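Labeling Decanted Chemicals on Small Farms
By Beril Kocabaş

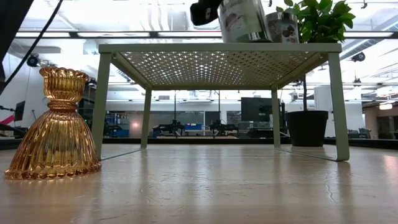
Why the second container matters

Most farm chemicals arrive with a full label. The trouble starts when part of a drum is poured into a smaller bottle for daily use. At Ondcombe, a dairy with 100 cows near Cullton, teat dip and acid cleaner were once kept in matching jugs - neither one marked.

What the label should carry

Write the product name exactly as it appears on the supplier's drum, then the hazard warnings and the date of filling. Use a solvent-proof marker. Paper tags do not last in a wash room.

Containers used for food or drink must never be refilled with chemicals, even for one shift.

Checking the store

Ondcombe now inspects its store every 4 weeks. The check takes two people, one reading labels and one holding the stock list. Any container without a readable label is set aside for disposal - its contents are not guessed at.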